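Dry, Cracked Hands in Winter: Kitchen and Workshop Tips

Posted 04/02/2020
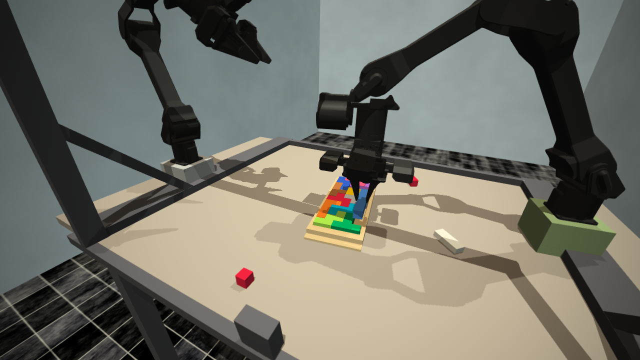
Why do hands crack more at the knuckles and fingertips than anywhere else?

The skin there bends all day and gets the most soap, so once it dries out it splits along the creases. Fingertips are also thick-skinned and have no oil glands of their own, and they are the part that goes into dishwater, cleaning products and sawdust first.

Most people notice the problem in December, when the heating has been on for a few weeks. The skin feels tight after washing, then it looks dull and scaly, and then one morning there is a small cut beside the thumbnail that stings every time you peel an orange. The tips below are for ordinary dry hands. If you have blisters, oozing, swelling or a rash that keeps spreading, see a doctor.

Washing hands

Use lukewarm water. Hot water feels good on cold hands but it strips the oil out of the skin faster than anything else in the house. Wash long enough to do the job, front and back and between the fingers, and rinse all the soap off. Soap left under a ring is a common cause of a sore red band that people blame on the metal. Take rings off at the sink and dry under them.

Pat dry with a soft towel. Change the kitchen towel often, and keep one for hands and another for dishes.

A plain, fragrance-free soap is the best choice for a dry-skin house. Dish soap is made to cut grease and should not be used as hand soap, even though the bottle is right there.

Washing dishes

Wear gloves. Cotton liners under rubber gloves make a big difference if you wash up for more than 10 minutes at a time, as sweat inside the glove is hard on the skin too. I buy liners by the dozen and put them through the machine with the towels. Turn rubber gloves inside out after use and hang them over the faucet until they are dry. Throw them away when they get a pinhole. A leaking glove is worse than no glove, because it holds soapy water against the skin.

If ordinary latex gloves make your hands itch, switch to vinyl or nitrile and see whether it clears up.

Cooking

Lemon juice, vinegar, raw tomato, onion, garlic and hot peppers all sting broken skin. Put on a disposable glove for chopping these. A waterproof bandage over a fingertip crack will do for a short job, but change it afterward, and always cover an open crack before handling raw meat.

Flour and salt dry the hands as well. If you knead bread every week, rub in a little plain cooking oil before you start. It will not hurt the dough.

Hand creams

Ointment is greasier than cream, and cream is greasier than lotion. The greasier it is, the better it works on cracked skin and the less you will want to use it during the day. My own arrangement is a pump of plain cream at the kitchen sink for daytime and petroleum jelly at night.

Put cream on while the skin is still slightly damp. Work it into the knuckles and around the nails. At bedtime, use a thick layer of petroleum jelly and a pair of cotton gloves over it. Old cotton socks work if you have no gloves. Give this a week before you decide it does nothing.

Stay away from scented creams while the skin is broken. Many of them sting, and some people react to the perfume.

In the workshop

Wood dust, plaster, cement and solvents are the main troublemakers. Cement is the worst of these and can burn, so wear proper waterproof gloves for it and rinse right away if it gets on you.

— Do not clean paint off your hands with thinner. Vegetable oil on a rag will lift most oil-based paint, followed by soap and water.
— Gritty hand cleaner is fine on healthy hands now and then. On cracked hands it opens the cuts again.
— Rub cream in well before dirty work, especially around the nails. Grime washes off more easily afterward.
— Take gloves off near a drill press, lathe or table saw. Loose gloves can get caught and pull your hand in.
— Oily rags can heat up and catch fire in a pile. Lay them flat outdoors to dry before they go in the trash.

Keep a tub of cream on a shelf away from the bench, with the lid on. Sawdust in hand cream makes a very good sandpaper.

Air in the house

Heated air is dry air. A cheap humidity gauge will tell you where you stand, and if it stays under 30 percent a small humidifier in the bedroom can help. Empty it and rinse it every day, and clean it as the booklet says. A dirty one puts mold and germs into the room.

Turning the thermostat down a little at night also helps, and so does wearing gloves outdoors before your hands get cold.

Cracks that have already opened

Wash the crack gently, dry it, put on petroleum jelly and cover it with a bandage. Change the bandage whenever it gets wet. Cloth bandages stay on fingertips better than plastic ones, and a knuckle-shaped one is worth the extra few cents. Do not trim the hard edges of a crack with nail clippers.

See a doctor if a crack is hot, swollen or leaking pus, or if it has not closed after two weeks of steady care. Hands that get better on vacation and worse at home or on the job may be reacting to one product. Write down what you handle for a few days and take the list with you to the appointment.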